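Getting Modeling Clay, Crayon and Glue Out of Fabric and Carpet
15 February 2022

Most craft messes come out if you leave them alone for a few minutes and start with the right step. The wrong first step is usually hot water. Heat softens wax and oil and drives the color down into the weave, and after a trip through the dryer there is not much left to try.

What to keep on hand

You don't need a cupboard full of products. A shoebox in the laundry room is enough:

Dull butter knife or an old plastic card
White cotton rags (colored ones can bleed)
Rubbing alcohol
Plain dish soap, no lotion added
White vinegar
Baking soda
Soft toothbrush
Zip bags for ice

Test alcohol and vinegar on a hidden spot first. The inside of a hem works for clothes. On a couch, try the back edge near the floor. Keep alcohol away from acetate and from anything marked dry clean only.

White school glue

If it is still wet, scrape up what you can and rinse from the back of the fabric with cool water. If it has dried, soak the spot in cool water with a little dish soap for half an hour, then work it with the toothbrush. Repeat until the stiff feeling is gone. Wash as usual and air dry.

On carpet, lay a wet rag over the glue and leave it for an hour. Pick off the soft glue with your fingers and blot the rest.

Hot glue and super glue

Hot glue gets brittle when cold. Put the shirt in the freezer overnight and peel the glue off in the morning. For a rug, hold a bag of ice on it for ten minutes.

Super glue is harder. Acetone will soften it on cotton, but it melts acetate and can damage other synthetics, so read the label before you open the bottle. Open a window too.

Crayon

Scrape off the loose wax. Set the stain between two layers of paper towel and press with a warm iron, no steam, moving to a clean part of the towel each time. Then treat what color is left with dish soap and wash. This is the one place where heat helps, and only with the paper there to take up the wax.

Crayon that has been through the dryer with a full load is a bigger job. Wipe the drum with a soapy rag, dry it, and run a few old towels through before you use it again.

Modeling clay

First find out which kind you have. Soft play dough is made with flour and water. Let it dry, break it up with the toothbrush and vacuum. Don't wet it while it is fresh or you will rub it in.

Oil-based modeling clay never dries, so waiting does nothing. Lift off the main piece in one go, straight up, without twisting. Chill what is left with ice in a bag until it is firm, then flake it off with the butter knife. Rub a drop of dish soap into the greasy mark, leave it 15 minutes and rinse with cool water. If there is still color, dab with rubbing alcohol on a white rag and keep turning the rag. Reds are the most stubborn in our house and usually take 3 rounds.

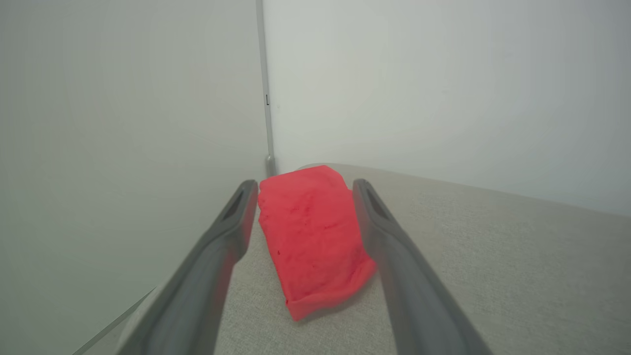

Red modeling clay on light beige fabric. Lift the lump before you treat the mark.

Pale upholstery needs a lighter hand. Use as little liquid as you can and blot toward the center of the stain. Sprinkle baking soda over any oily patch that remains, leave it overnight and vacuum it up. Cushion covers that unzip are not always washable - check the tag inside the zipper.

Store clay in a lidded tub away from the heater. For a work surface, a vinyl placemat or an old baking sheet is fine.

Washable paint

Rinse from the back with cool water until it runs clear, then use dish soap. Paint that says washable still stains if it sits for a week in the hamper.

Reader tip

Iestyn Landeg wrote in to say that he keeps a 500 ml spray bottle of water with a spoonful of vinegar and a few drops of dish soap by the kitchen table, and sprays paint spots as soon as they happen. Label the bottle if you do the same, and mix a fresh one every month or so.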